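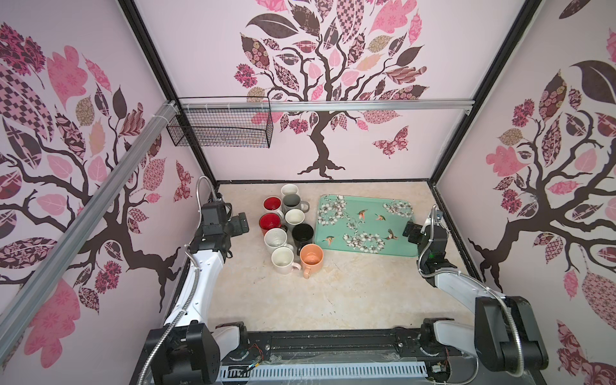

Mugs and trays: where we are since August

Dear Ingrid,

Thank you for your patience with this one. I had hoped to get it to you a little sooner, but the second delivery from Figueiredo came late, and I didn't want to write to you about mugs we hadn't unpacked yet! It is all here now, and I can finally give you a proper picture of how the shared cupboard project at Sovero House is coming along.

You will remember that your grant of $2454 was meant to get us away from paper cups at the community suppers and the morning drop-in, and to give the serving tables a bit of order. We have spent $630 of it on mugs and trays so far. I know that sounds careful, and it is, but Clotilde wanted us to live with the first batch for a while before buying the rest, and I think she was right.

The mugs

We now have 62 mugs in regular use. They are a mixed lot, on purpose. Plain white ones, gray ones, and the red ones with the bright red inside and the white rim, which everyone seems to reach for first (I have my own favorite and it is one of those, I confess). We did talk about buying a single matching set, and Gervásio put together a very nice price for one, but people at the drop-in like being able to tell their mug from their neighbor's when they set it down to go and get the milk. With a matching set we would be forever pouring away tea that somebody hadn't finished.

A few of the first batch chipped in the dishwasher, all of them on the top rack at the back, where they knock together. Ivone now loads that rack with a gap between each one and we have had no more trouble there.

The trays

The mint-green rectangular tray is the one we have settled on. We tried a round one from Ukden as well, and it was pretty, but it used up a lot of table for what it held, and it was awkward to carry through the kitchen door with your elbows out. The rectangular shape sits square to the edge of the table and leaves room beside it for the mugs, so whoever is setting up can group the mugs first and put them on the tray when it is time to carry them through.

We would like four more of the same, in the same color if Figueiredo still has it. If they don't, I would sooner wait than mix them.

How it is being used

The suppers were the real test. At the last one we sat down 54 people, and every one of them had a proper mug for coffee afterward. There was a bit of a traffic jam at the sink, I won't pretend there wasn't, and Clotilde and I were still drying up long after the chairs had been stacked. A second drying rack would help a good deal. I have asked Rundano for a price and will send it on to you before we commit to anything.

The drop-in is gentler. People help themselves, and most of them bring their mugs back to the tray on their own.

What comes next

Four trays, as above, and the drying rack if you are happy with the price.

A small top-up of mugs in the new year, to replace the chipped ones. More gray, I think, as they seem to hide the tea stains better than the white.

Hooks or a shelf for the cupboard. Gervásio has measured up twice and come away with two different answers, so that is on hold until we have both had another look with the same tape.

I don't expect to need anything beyond the original grant, and the receipts are in the envelope with the paper copy of this letter. If you have a morning free, do come by and have a coffee with us. The drop-in opens at ten and there is usually cake.

With warm thanks from all of us,

Thaís Andrade
Monday, November 13, 2023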